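Notebook, dye bench, Prilthorpe
January 6, 2020
T. Kozłowski

Lightfastness and rub tests on the Ccori sample cottons, second round. Carried over from the December sheets, which Ruth Palomino has in the blue binder.

Stock: plain weave cotton from Skenberg, scoured and mordanted with alum before the break. Cut into strips and hung from the rail by the north window, half of each strip under card. Shades on test are the red, the maroon, the deep green and the two yellows. Light blue left out, as the vat was not fit to use and I did not want a poor reduction confusing the figures.

Scour bath made up to 800 ml per beaker, brought up slowly and held below the simmer. Beaker 3 ran hotter than the rest for part of the time (the plate is uneven at the back left). Strips from beaker 3 are marked with a single corner notch and should be read separately.

Dry rub, 100 strokes, white cotton under the finger. Yellow A clean. Yellow B clean. Red leaves a faint mark. Maroon worse than red, as before. Green passes dry but stains when the rub cloth is damp. Strip 93 frayed at the clamp and was dropped from the set. 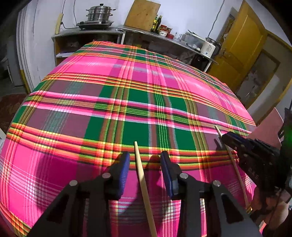

The green is still the awkward one. It is an overdye, yellow first and then blue, and the damp rub lifts the blue and leaves the yellow behind, so the stain reads bluer than the cloth. Fredy Ospina thinks the second dip is too short and the colour is sitting on the surface. I would sooner look at the rinse. The question matters more for checks than for plain cloth: in a plaid like the one on the round table, with wide green bands crossing hot pink, any blue that moves in the wash goes straight into the pink and dulls it. A narrow yellow stripe would show it sooner still.

Proposed for the next run: same recipe, second dip doubled, half the strips rinsed cold until clear and half given one warm rinse with neutral soap. Yuzuki Hayashi to weave a small check from the dyed yarn so that bleed can be judged between neighbouring threads. Sett to be kept simple, two colours only, green and pink.

Window strips to stay up until 400 hours of daylight are logged. Flor Nina is keeping the log. Cards not to be moved before then.

To order: alum, pH papers, clamps for the rub tester. Oltollow quote for the clamps is in the tray, unsigned.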